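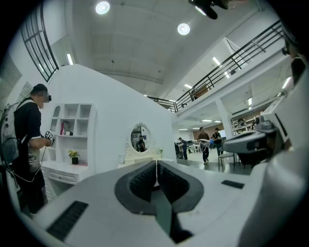
Went in early to look at the shelves again, because Mi-kyung says I haven't given them a chance. I have given them since May.

They're up against the curved partition, the tall white one, and the shelves are white too, so from the door the whole thing looks like a wall somebody forgot to finish. Square cubbies and then that arched niche on the upper left. I asked Oluf what the arch is for. He said it "softens" it. Softens what? It's a shelf. What goes in an arch that doesn't go in a square? He said a vase. Our vase is on the vanity.

Contents as of this morning: the red book, still, and the few small pink and white bits beside it that have been moving in one at a time when I'm not looking. I don't know who the book belongs to. Ha-neul thinks it came with the plan, like the fruit in a kitchen showroom. Wouldn't surprise me. There's plenty of room left on that shelf and it still manages to look cluttered.

The Skuson brochure said open shelving "invites people to put things away." I kept the brochure so I could be annoyed at it later. What I've noticed is that an open shelf invites people to put down a thing they're tired of holding. Putting away is a different activity and usually has a door on it. Dae-han disagrees. He grew up in a house with open shelves everywhere and says it was always neat. I've met his mother. I don't think it was the shelves.

The bill came to 3741 in the end, against a quote of 2116, and I still can't get a straight answer on the difference. Vinh says part of it is the curve. You can't push a straight unit against a curved wall and expect it to sit right, so there was fitting to do. Fine, but then who asked for a curved wall? He went quiet. Nearly 1000 of it is down as "finishing," and I'd like someone to walk me over and point at the finishing.

Things I was told the shelves would do:
- give the room a "back"
- stop people leaving coats on the floor
- hold the Choo catalogs, which are in a box under my desk because they're too tall

On the coats I'll admit there's been an improvement, though it's also been warm.

Ha-neul's new idea is labels. Every cubby gets a name and you keep your own stuff in your own square. I said I'd go along with it if she does the labels herself and if I don't get a bottom one. She has already drawn it up and I have a bottom one. Apparently bottoms went to the people who complain the least about their knees, and I never said anything about my knees, so that's what I get for being quiet once.

Lunch with Vinh. He wants to take the shelves out altogether and put in the closed cabinets they have over at Prarncombe. I've seen those cabinets. The doors stick, and there are 17 keys on a ring and no list of which fits what. I told him I'd sooner keep the cubbies and he looked so pleased that I think I may have been tricked into saying it.

Dusted before I left. White shows less dust than I expected, I'll give it that, or else it shows it in a way I can't see under those lights, and I'm not sure which would be worse. Put the red book back where it was. I did think about opening it, then Oluf came by and asked if I'd warmed up to the arch yet, so I said I was thinking about a vase. Now he's going to buy one.

Polent is sending someone to "review the use of the space." I plan to stand next to the shelves and say nothing and see how long it takes them to bring up the arch.

Must remember to take the Choo box home. Milk, stamps, call the dentist back.

Last updated: 12 Sep 2020

This site uses cookies to remember your settings. By continuing to read you agree to their use. Accept | Find out more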